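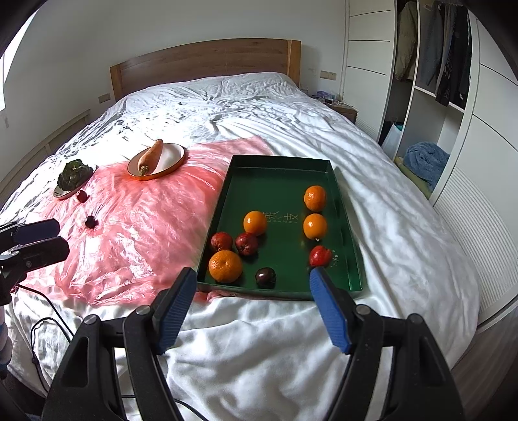

Kanchan Negi

The rule in my aunt's shop was that you couldn't touch anything until you'd said good morning, even if it was nine at night. So I said good morning. My sister Shalini said it too, with her coat still on, because we'd driven up to Dullgate straight from work and she hadn't believed me about the shop.

"You're late," said Aunt Meenakshi. "The good plums are gone. I have the one."

I should back up. My aunt ran a fruit and vegetable store on Pridlow Street for most of her life, and when she sold it she told everybody she was thrilled, she was going to sleep until eight and read all those thick books with ships on the cover. That lasted until March. Then I came by one Saturday and found the pink plastic spread out over the white bedcover and fruit set out on it, and her standing at the foot of the bed like she was waiting for the bus crowd to come in.

I thought, oh no. I really did. I called Shalini from the bathroom with the fan running and whispered at her, and Shalini said, "Okay, but is she pricing it?" — which tells you something about our family.

She was pricing it. Oranges were 4 cents. They had been 4 cents in her head since some time before I was born, and there was no use arguing. The greens had a plate to themselves, a nice one, and the carrot had the plate with the orange rim. I asked why a carrot needed a plate.

"Who buys a carrot off the floor?" she said.

"It's a bed, Auntie."

"Then who buys a carrot off a bed?"

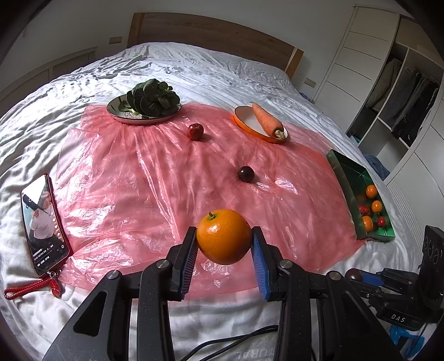

Anyway, I went home that first day with a bag of oranges and a very uneasy feeling, and I paid her too, real money, which she put in her cardigan pocket without looking at it. The next week I bought greens. The week after that I asked if the apples were sweet and she gave me this long look and said, "For you? No. For you, wait till Thursday." And I waited! I drove all the way back on Thursday. They were very good apples.

So that's how I ended up bringing Shalini. She stood there with her car keys in her hand and I could see her getting ready to be sensible. She had a speech. She'd practiced it on me past every exit on the highway, all about how we loved her and how there was a lovely group that met at the library with Mrs. Makori, who taught watercolors.

"What are you looking for?" my aunt asked her.

"I'm not really looking for anything," said Shalini.

"Then you're in the way. Stand by the headboard."

And my sister, who manages 18 people and once made a plumber cry, went and stood by the headboard.

My aunt moved an apple. She moved it back. She used to do that in the store all day long, and my uncle would tease her that she was wearing the skins off. I'd forgotten that completely until I saw her do it on the plastic, and it made that same crackly sound the bags used to make, and for a second I was about seven and supposed to be sweeping.

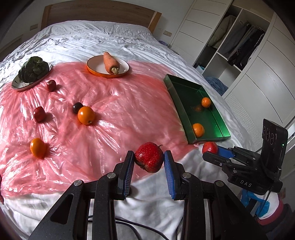 The greens and the carrot, each with a plate of its own.

"The tray's wrong," Shalini said.

I stared at her. My aunt turned around very slowly.

"You always had more oranges in the tray," Shalini said. "Up front, by the door. People saw the color from across the street. You told me that. You said a dull tray was like a man with his hat over his face."

"I said that?"

"You said it about Yogesh Bhatt."

Well, my aunt laughed so hard she had to sit down, and she sat on the bed, and of course everything rolled. Oranges went toward her, apples went after them, the plum came along too, and she had her arms out on both sides trying to hold the whole shop in place and telling us not to just stand there, for heaven's sake, there were customers.

So we picked up. Shalini finally took off her coat. She took everything out of the tray and started over, and she and my aunt had a proper argument about whether apples belong behind oranges or in front of them.

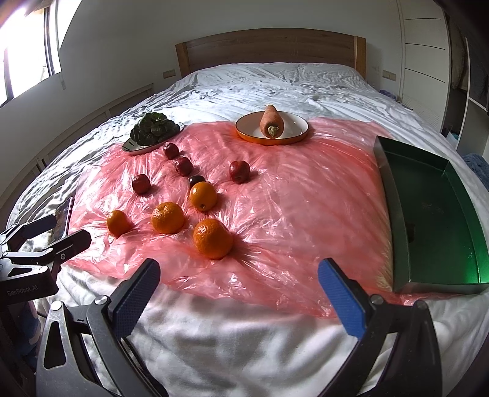
Behind, it was decided, after an amount of shouting I won't go into. I was sent to the kitchen for paper bags. When I came back they'd stopped arguing and my aunt was showing her how to turn an orange so the best side faces the street. Shalini was nodding along with her sleeves pushed up, and I don't think I'd heard a word of the speech yet.

I bought the carrot. It was 2 cents, and she wouldn't let me keep the plate.

"Good morning," my aunt said when I'd paid, looking past me at my sister. "Next, please."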